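Making coconut water ice pops

Quick one. Did these all through June, kept getting asked, so writing it down before I forget again.

What you need
Coconut water, 2 cups. Plain, no pulp
Juice of a lime
Sugar or honey, to taste
Fruit, whatever's soft. Mango, strawberries, the sad end of a melon
Ice pop molds. Mine are from Lerar, paper cups work too

Taste the coconut water first. Some are sweet already, some taste like nothing. Cold dulls sugar so go a bit sweeter than you think you want.

Warm a splash of it in a small pan with the sugar. Just till it dissolves, don't boil. Honey is the same deal. Tip it back in with the rest, add the lime, stir. Pinch of salt if you like, I always do.

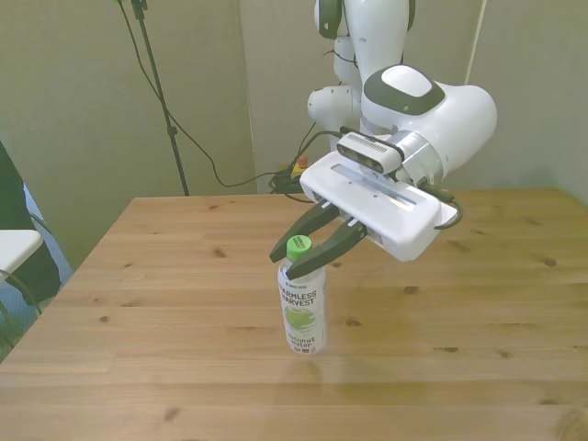 Page last changed: July 17, 2025

Fruit next. Slice it thin, thick chunks freeze like rocks. Press a few slices up agianst the sides of the mold, then pour. Leave a gap at the top, it expands. I filled mine to the brim once and had to chip the lid off with a butter knife.

Sticks: if your molds have a lid with slots, easy. Paper cups, freeze until slushy, then push the stick in so it stands up by itself. Foil over the top with a slit also works.

Freezer, flat shelf, overnight. Set mine to 0 F but the back of the freezer is always quicker.

Getting them out. Warm tap water over the outside, count to 18, wiggle. Do not yank. Yanking = stick in hand, pop still in mold.

Swaps
Lemon for lime, fine
Grated ginger, good, strain it out tho
Coconut milk, a couple spoonfuls, makes them creamier and less icy

Keeping them: wrap each in wax paper, then all in a freezer bag. They pick up freezer smell after a while so dont leave them till fall.

Watermelon version coming when I get a minute.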